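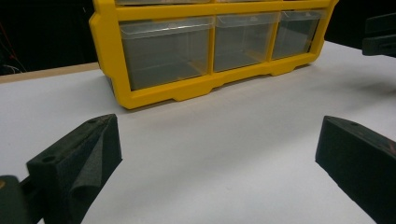 Sun 6 July

I finally started on the small parts this weekend. For years everything has lived in coffee cans and one big cookie tin, and finding a single washer meant dumping the whole thing out on a towel.

I bought a yellow drawer unit with clear drawers at the Tambunan hardware store. I looked at the gray ones too, but yellow is easier to find in my workspace. I wiped out the drawers before putting anything in them.

The plan is screws and washers on the bottom, where the weight should be, and picture hooks, fuses and felt pads higher up. Saodah Sumampouw, who sews, told me to leave one drawer for things I can't identify. I'm going to do that.

Sorting the first can took most of Saturday afternoon. I quit counting wood screws at 219. Anything rusted went in the scrap bucket, and so did the stripped ones.

Labels are next. I have masking tape and a marker, and that will do for now. The cookie tin can wait until next weekend.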